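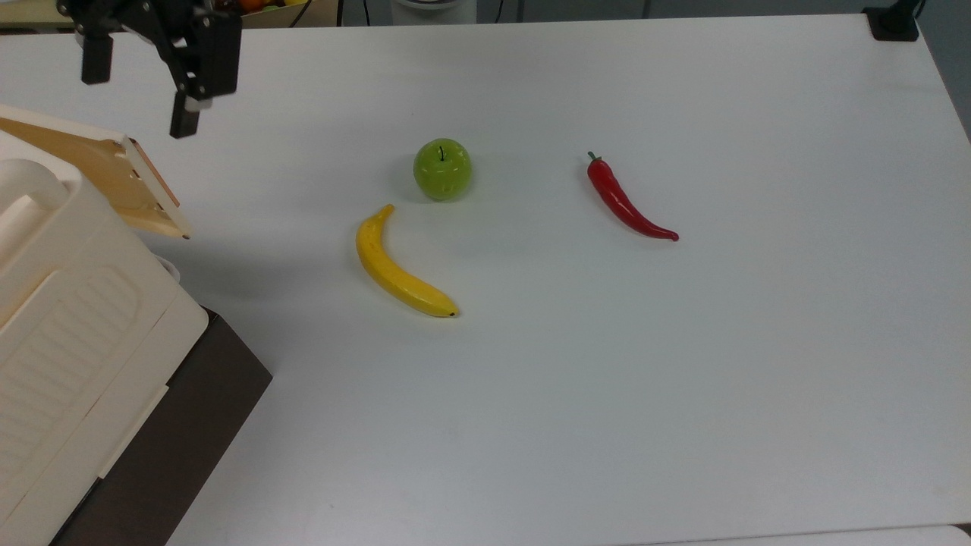 Grüner Apfel auf weißem Tisch.

Teilnehmer gesucht: Schmecken alte Apfelsorten wirklich besser?

Seit Jahren liest man, die alten Sorten seien den Supermarktäpfeln überlegen: aromatischer, bekömmlicher, haltbarer. Auf jedem Herbstmarkt steht es auf den Schildern, und in manchen Broschüren wird daraus gleich ein Heilversprechen. Belege werden selten mitgeliefert. Meist hat jemand einen Korb Äpfel verteilt, vorher gesagt, welcher der alte ist, und sich danach über die Antworten gefreut.

Wir möchten das unter Bedingungen prüfen, bei denen auch ein anderes Ergebnis herauskommen kann. Der Arbeitskreis Obst Vekden sucht dafür Erwachsene, die an einer Blindverkostung teilnehmen. Bisher haben sich 38 Personen gemeldet, fast alle davon Gartenbesitzer mit fester Meinung. Das reicht uns nicht. Wir brauchen Leute, denen Äpfel ziemlich egal sind, und gern auch solche, die das ganze Thema für überschätzt halten.

Was Sie erwartet: zwei Termine im Abstand von einigen Wochen, jeweils gut eine Stunde. Sie bekommen geschälte Stücke in nummerierten Bechern und füllen zu jedem einen kurzen Bogen aus (Süße, Säure, Festigkeit, Gesamteindruck). Welche Sorte im Becher liegt, wissen weder Sie noch die Person, die ihn hinstellt. Einige Proben kommen doppelt vor. Wer dieselbe Probe einmal begeistert lobt und einmal verreißt, ist in guter Gesellschaft; auch das wird ausgewertet.

Bei einem Probelauf im Mai haben wir 142 Bögen eingesammelt. Viel ableiten lässt sich daraus nicht, die Gruppe war zu einseitig und die Lagerware zum Teil mehlig. Wir veröffentlichen die Zahlen deshalb vorerst nicht und bitten, etwaigen Gerüchten über einen »klaren Sieger« nicht zu glauben.

Teilnehmen kann, wer volljährig ist und keine Allergie gegen Kernobst hat. Wer beruflich mit Obst handelt oder eine Baumschule betreibt, kommt leider nicht in Frage. Bitte am Termin kein Parfüm und in der Stunde davor weder Kaffee noch Zigaretten.

Ein Honorar gibt es nicht. Fahrtkosten innerhalb des Ortes übernehmen wir gegen Beleg, Getränke stehen bereit. Die Lagerung der Proben erfolgt im Kühlraum der Kelterei Gramier, die auf Auswahl und Auswertung keinen Einfluss hat und die Ergebnisse nicht vorab erhält. Danach hatten mehrere Interessenten gefragt, zu Recht.

Anmeldung schriftlich an den Arbeitskreis Obst Vekden, Postfach 549, Stichwort »Blindprobe«. Bitte Alter und Telefonnummer angeben, dazu ein Satz, ob Sie regelmäßig Äpfel essen. Bewerbungen mit Sortenempfehlungen lesen wir, berücksichtigen die Empfehlungen aber nicht. Die Termine teilen wir nach der Anmeldung mit.

Stand: 6. Juni 2009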